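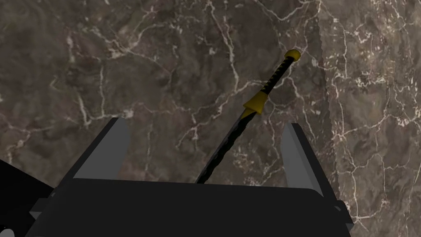

Good practice corner: long and sharp-edged items

Many thanks to everyone who wrote in after the July issue, and there were a lot of you! The question we heard most was where the simulated grasps should be taken on swords, knives and the like. After a good long talk with our friends at Siramex, the Werudberg group has settled on wording we can all live with. Grasp by the handle, never the blade, even when the blade is only pixels, as habits from simulation do find their way onto real arms. Keep the fingers fully open until the approach is finished, and log the pose before closing. Each item now needs 100 clean trials per surface, patterned stone included, and no more than 6 may be repeats of the same starting pose. The older Gorkirmont sets can stay as they are until they're next revised, so please don't go redoing them on our account.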